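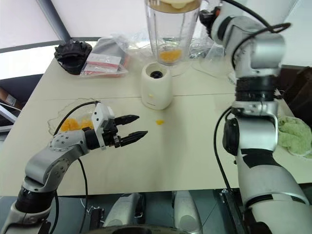 How do you keep cut fruit from going brown and soggy before the guests get to it? Pick fruit that doesn't brown much in the first place, cut it late, and dry it well before it goes on the plate.

Home Recipes Garden Letters About

Print this post E-mail this post

I've been meaning to write about fruit plates ever since we moved to Hernmont, which is a town that takes its potlucks very seriously. There is one at the library every September, one at the grange hall whenever the weather turns, and a long string of smaller ones in between that you only hear about if you stand in line at the post office long enough. My first year I brought a casserole to everything, and so did everybody else, and I carried a good deal of it home again. Then one hot afternoon I was too tired to turn on the oven and I cut up two melons and a pineapple instead, and the bowl was scraped clean before the speeches started. I have been the fruit person ever since and I've never regretted it.

So, browning. Apples and pears are the worst of the lot, with bananas close behind, and I've more or less stopped putting them out at all unless I can slice them right there at the counter. If you love an apple slice (I do, with a sharp cheese) a short soak in cold water with a little salt works better for me than lemon juice. Half a teaspoon to a quart, five minutes or so, then a rinse. People always look doubtful when I say salt, but you can't taste it after the rinse, and lemon makes everything taste like lemon. Pineapple, melon, grapes, oranges and mango you can leave alone. They'll sit quite happily.

Mango is my favorite of those and the one I get the most letters about, mostly from people who have ended up with a slippery mess and juice to the elbows. I was taught to do the hedgehog trick, where you score the cheek and turn it inside out, and it's very pretty, but I've gone off it. These days I peel the whole thing with an ordinary vegetable peeler, stand it on its wide end on a folded paper towel so it can't skate away from me, and slice down either side of the pit. Then it's just chunks. The bits left clinging to the pit belong to the cook and should be eaten over the sink.

Buy them a little firm if you're going to serve them in pieces. A mango that is perfect for eating over the sink is too soft for a plate and will slump into a puddle within the hour. At the Traltdale market there's a stand that sorts them into today, tomorrow and later, and for a party tomorrow I buy from the "later" end of "tomorrow," if that makes any sense. The color of the skin won't help you much. Give it a gentle press up by the stem, and smell it there too. If it smells like nothing at all, leave it on the counter for a day or two and it'll come around. Don't put it in the refrigerator before it's ripe, it only sulks.

Now, drying. I skipped this for years and I wish I hadn't! Fruit that has been rinsed, or that has been sitting in its own juice in a container, needs a turn on a clean dish towel before it goes out. I spread the towel over a rack, tip the fruit onto it, let it sit ten minutes, and then pile it up. The towel gets stained and you should use one you don't care about. Mine is a Flurier towel from a set my sister gave me, plain cotton, and it has gone a sort of sunset color all over, which I've come to like better than the original.

And keep the kinds apart if you can. I used to toss everything together in the biggest bowl I owned, and the watermelon would weep all over the rest and by two o'clock it all tasted of watermelon. Separate plates look more generous anyway, even when there's less on them. It also means the people who only want grapes can get their grapes without digging, and you know the sort of digging I mean.

A reader wrote in the spring to ask about chili and lime. Yes, please, but on the side. We used to buy a little bag of chili salt at Muñoz, the grocery two doors down from our old apartment, and I'd put it out in a saucer with a small spoon and a few wedges of lime. Salt pulls the juice out of fruit very quickly, so if you sprinkle it over the whole plate you've undone all your careful drying. With the saucer, the children can have theirs plain and my husband can have his the way he likes it, meaning you can barely see the fruit.

How much to make is harder. For a gathering where there's plenty of other food I figure on a good cupful for each person, and then I add one more mango because I can't help myself. Leftovers go in the freezer, spread out on a tray first so they don't turn into one solid brick, and after that into a bag. They're lovely in smoothies, and even better half thawed in a bowl with a spoonful of yogurt, eaten standing up at ten at night.

I looked this morning and the old post on pickled watermelon rind has been read 3,448 times, which made me feel quite famous for the length of a cup of coffee. There are 225 comments under it and I'm still answering them, slowly, so if you're waiting on me about the cloves, I haven't forgotten you. Next time I want to get to plums, as the tree by the back fence is so loaded this year that I've had to prop up one of the branches with a rake.

Print this post E-mail this post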